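Soft fingers, hard lessons

I've spent most of August swapping gripper fingers, and my desk now looks like the bottom of a toolbox. Bastian Lindemann (who has far more patience than me) lent me a set of printed ones to compare with the plain Oltmanns pair I'd been using, and I've been putting both through the same cloth-handling routine ever since. I got to 284 grasps before I even stopped for a proper look at the numbers!

The printed ones are an open lattice, so they give a bit when they close. I was sure they'd feel flimsy. They don't, and I've got rather fond of them.

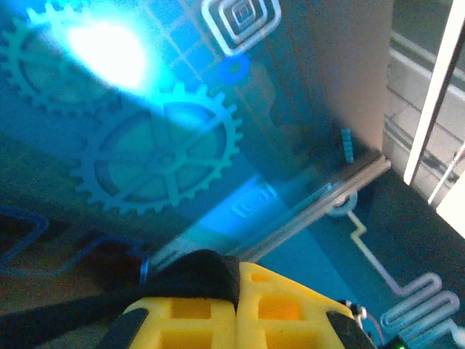

Yellow lattice fingers, closed, from the wrist camera.

The wrist view is my favourite for checking how the tips meet, but it's hopeless for judging what two arms are doing to one piece of cloth. The glare off the blue panels doesn't help either, and I've fiddled with the exposure more times than I'd like to admit. For anything with both arms I go back to the fixed camera, where I can see how the fabric hangs between the grippers and whether one side is pulling harder.

Dark cloth is still the fussy one. Folds vanish into each other and I end up squinting at the screen (Clistinis, my little logging script, does no squinting and is no help). 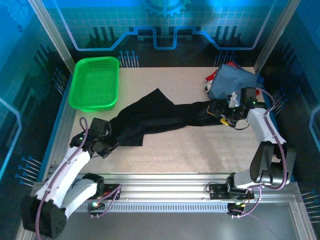
What I'm trying next

I want 647 grasps on each set before I pick a favourite, so there's a fair way to go. After that I'll drop the closing force by 5 per cent and run the lot again, mostly because Bastian keeps asking. If you've used lattice fingers on thin fabric, do leave a comment, I'd love to compare notes!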